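Cleaning a wooden paddle brush without wrecking it
Asked in Home and Household, viewed 1,714 times

Draller
I have a paddle hairbrush with wooden pins and a rubber cushion, and at the base of the pins there is now a sort of grey felt that I could probably knit with. My old plastic brush went in the sink with the dishes and never complained. Can I do the same with this one, or will it warp and sulk?

Levente Fodor
Please don't soak it. The cushion usually has a small air hole, water gets in and then takes its time leaving. I drag the hair out with the tail of a comb, working in rows, then go over the pins with an old toothbrush dipped in warm water and a drop of shampoo. Wipe with a damp cloth, shake, and leave it pins down on a towel overnight. Well away from the radiator, as I learned at the cost of one brush.

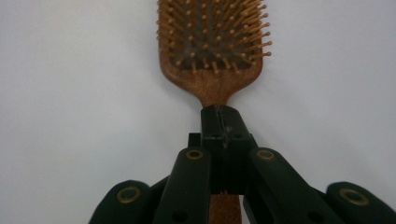 How often should you wash a brush with wooden pins?

Once a month is plenty for most people, or every fortnight if you use a lot of dry shampoo or hairspray. Pull the loose hair out every few days in between and the wash goes much faster.

Netuseck
just buy a new one, they're cheap

Srivastava
Mine wasn't. Levente's method works, though I'd add a very thin wipe of oil on the wooden back if it looks dull afterwards. Keep it off the rubber. The felt, by the way, is mostly dust and dead skin, so perhaps don't knit with it.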